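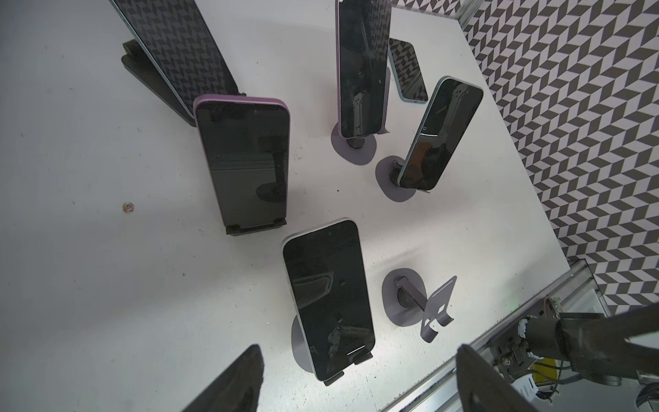 Photo: Tahmineh Akbari / Clesto

Clesto Phones and Stands

README, version 2

Clips of smartphones being put on desk stands and taken off again, with a written label for each clip. The set was put together by Tahmineh Akbari and Guoqing Zhong for the Usuga project on tidying desks and shop counters.

Contents

There are 779 clips. Of these, 60 are held back for testing and listed in test.txt. The longest clip runs for 80 seconds. Anything under 15 seconds was dropped before labelling.

Each clip has one line in labels.csv:

clip: number of the clip, matching the file name
item: phone or tablet
start: flat, leaning or on stand
end: same choices as start
stand: short code, see stands.txt
note: free text, often blank

Items

Most of the items are phones, some in cases and some bare. "Bare" in the notes means no case. A tablet turns up now and then and uses the same kind of holder, with a small lip at the front to keep it from sliding off. Screens are dark, and on the glossy ones the patterned wall shows up in the glass. Please don't label that as something on the display.

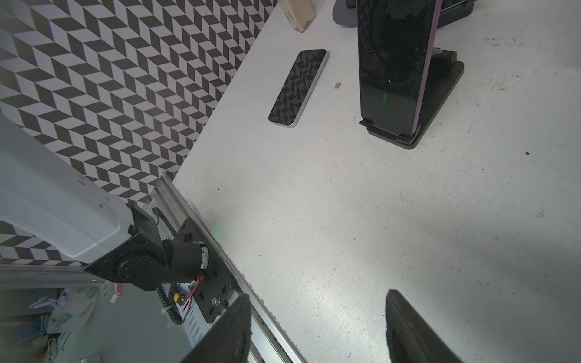 How the labels were made

Guoqing wrote the first pass and Tahmineh checked it. Where they disagreed, the start or end was set to "leaning" and a note added. A phone counts as on the stand only if its lower edge is held by the stand -- resting against the back plate is leaning.

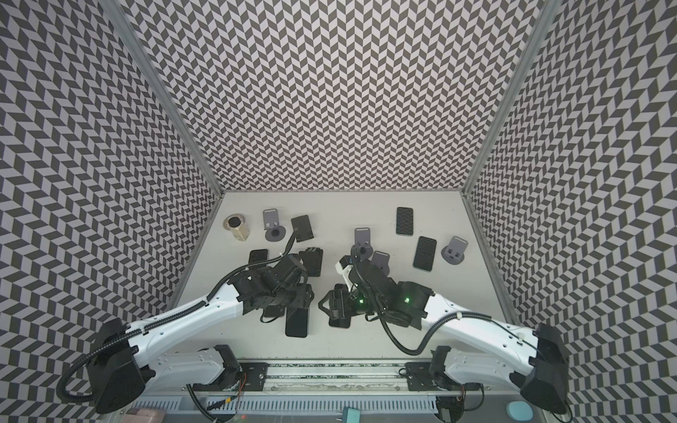
Stand codes were the hardest part to keep straight. We began by naming them by colour and gave that up early in January. The codes now go by shape, so the grey ones with a round base and a back plate share a code, wherever they are on the table. The flat-based black holders have their own.

Known problems

Codes R2 and R3 were swapped in version 1. The Rilla copy of the set still has the old file.
Clips with a blank stand code have no stand in use.

Corrections go to Guoqing Zhong at the Flundura office.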